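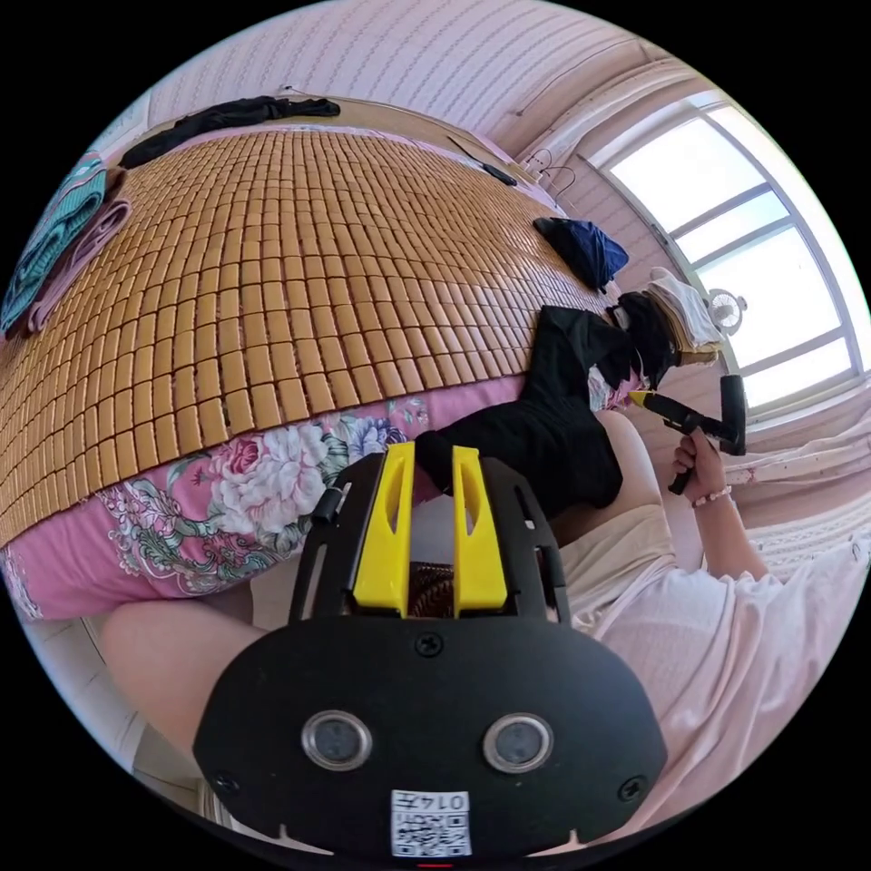

Birthe Steinarsdóttir wants to know why her dog yawns every single time they go to the vet, even when he's had a lovely long sleep beforehand. Is he bored, she asks, or is he being rude?

Brilliant question, Birthe, and no, he's not being rude! He's talking. Dogs talk all day long, they just don't use many words to do it. They use their tails and ears and eyebrows and the whole of their backs (and sometimes their bottoms, which we'll get to). Once you've learned a bit of it you'll start seeing it everywhere, and you'll be a much better friend to every dog you meet.

I should say that I learned most of what I know from a dog called Cervantes. He's a big hairy brown mixture of I don't know what, and he came to live with me when he was nine weeks old and about as sensible as a sock. I got an awful lot wrong to begin with. I thought a wagging tail meant a happy dog, full stop. It doesn't!

So what does a wag mean?

A wag means a dog is excited about something. Excited can be happy, but it can also be worried or cross. You've got to look at how the tail is wagging and what the rest of the dog is doing.

A big, loose, sweeping wag, the sort that makes the whole back end swing about, is the one you want. Cervantes does it when I come in from the shops, and he's knocked over a good many cups of tea that way. When a dog's bottom is joining in, the dog is nearly always pleased to see you.

A tail that's held up high and stiff, with just the tip going very fast, is something else. The dog is on alert. It might have seen another dog it isn't sure about. Leave it alone and let it make up its mind.

A tail that's low, or tucked right between the back legs, usually means the dog is frightened, and it might still be wagging a little bit down there. What it's saying is something like "please be nice to me, I'm not looking for any trouble".

And then there's a really odd thing that scientists have noticed. Dogs tend to wag a bit more to their own right when they see somebody they like, and a bit more to their own left when they see something that worries them. You'd need very sharp eyes to spot it. I've tried with Cervantes, and all I got was dizzy.

Tails come in different shapes, of course. A greyhound often carries its tail low when it's perfectly all right, and a pug has a curly one that sits up on its back whatever mood it's in. Some dogs have hardly any tail to speak of. So it helps to know what's normal for the dog in front of you.

Back to that yawn

Dogs do yawn when they're sleepy, same as you. But they also yawn when they feel a bit uneasy. The vet's has strange smells and a slippery floor, and there's probably a cat in a basket giving everyone a hard stare. Birthe's dog is very likely feeling nervous, and the yawn is one of the ways it comes out.

There are some others to look for. A nervous dog might lick its lips when there's no food about. It might turn its head away from you, or lift one front paw, or give itself a great big shake as if it had just got out of the sea, though it's completely dry. Cervantes does the shake after we've walked past the noisy terrier on the corner. I think of it as him putting the terrier behind him and getting on with his day.

You have to be a bit of a detective about it, mind you. A dog that licks its lips while you're buttering toast is thinking about toast.

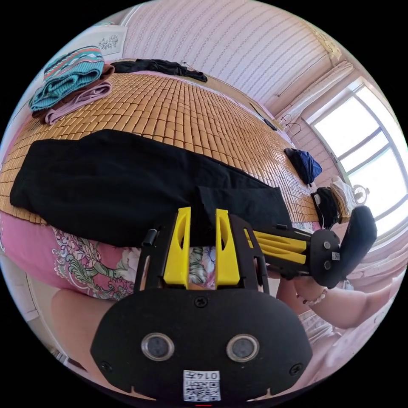
Ears are next, and they're harder than tails. A German shepherd has ears like two sails and you can read them from across a field. Pricked forward means "what's that?" Turned a little to the side, and soft, means the dog is relaxed. Flattened right back against the head often means it's scared. With floppy ears you need to look at the base, where the ear joins the head, and see which way that bit is pulling. A spaniel's ears don't go up, but they do lift and slide forward when somebody opens a packet.

Now the eyes. A happy dog has soft eyes, a bit squinty sometimes. If a dog turns its head away but keeps its eyes on you, so that you can see a curve of white at the edge, it's worried. People who train dogs call that "whale eye". You'll often see it when somebody is hugging a dog. I'm sorry to tell you that most dogs don't like being hugged very much! We love it, and they put up with it, and if they could choose they'd often go for a scratch on the chest.

A hard, fixed stare with a still body is a warning. Don't stare back. Look away, keep your hands to yourself and move off slowly without running.

Growling is useful

You may have been told that a growl means a bad dog. I'd say it's a dog with good manners. It is telling you it's had enough and would like you to stop, and it's telling you before it does anything worse. If a dog growls at you, stop what you're doing, give it room and go and tell a grown-up. Please don't shout at it for growling. A dog that gets told off for growling may learn to keep quiet about it, and then you've lost your warning.

Cervantes has growled at me exactly once. I was trying to take back a roast potato. He was wrong about whose potato it was, but I did let go.

There's a play growl as well, which sounds terribly fierce and isn't meant to be. You can usually tell by looking at the rest of the dog, all loose and bouncy.

The bottom bit

I promised you bottoms. When a dog puts its front legs flat on the ground and leaves its bottom sticking up in the air, it's doing a play bow. It means "let's have a game!" and it also means "whatever I do next, I'm only messing about". Dogs do it to each other before they chase and wrestle, and quite often again in the middle, as if to check that everybody's still having fun.

Watch two dogs playing in the park and you'll see them take turns. First one chases and then the other. The bigger one might flop over on its back to let the little one win. If one of them keeps trying to get away and hide behind somebody's legs, it's time for a grown-up to call a break.

How to say hello

You've learned a bit of Dog now, so you can try using it. Ask the owner first, every time. If they say yes, stand still, turn a bit sideways and let the dog come to you. Don't bend right over the top of it or poke your hand in its face. If it comes up all soft and wiggly, give it a gentle stroke on the chest or the shoulder for a count of 3, then take your hand away and see what it does. If it leans in or nudges you, carry on. If it walks off, it's said "no thank you", and you can say "bye then" and mean it kindly.

And Birthe, next time you're at the vet's and you see that yawn, you could sit a little further from the cat basket and talk to him in your ordinary voice. Ask whether he's allowed a biscuit, too. Cervantes always asks.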